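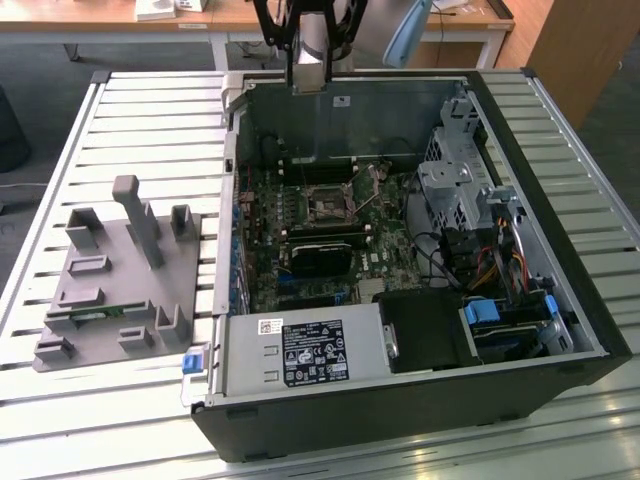
Kartini Mangundap: I'm sorry but I don't buy the 400 acres, and I've followed the Mathur family since the first season of Prosholm.

Forums > Celebrity Families > The Mathurs of Prosholm

porchlight_deb: Well, the county page gave 299, and I think the bigger number counts the pasture they lease from the Allel side. My aunt lived out that way for years and people always lumped the two together (it's all one fence line from the road, bless them).
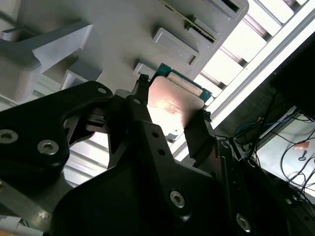
Re: Which brother runs the ranch?

haygirl: I always understood it was the older brother who took over from their dad in March, and the younger one just helps with calving. He seems so sweet on the show, doesn't he?

porchlight_deb: Oh, I have to disagree, hon. They've both said it's an even split, and the 2 of them signed for the Haltine barn together.

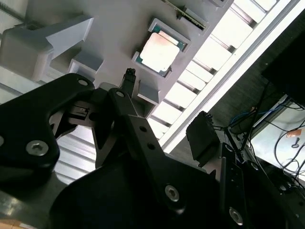 A CPU in a gray tray, 2 June 2024

haygirl: Signing for a barn isn't running a ranch! But I'll go back and watch that episode again, I could be mixing it up with the wedding one.

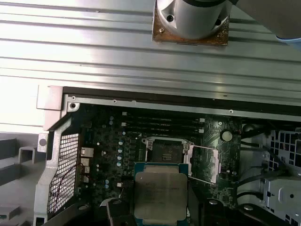

Does anyone know how long he and his wife have been married?

Kartini Mangundap: Twelve years this spring, going by her anniversary post, and I still tear up over that little church.

12 comments · 2 shares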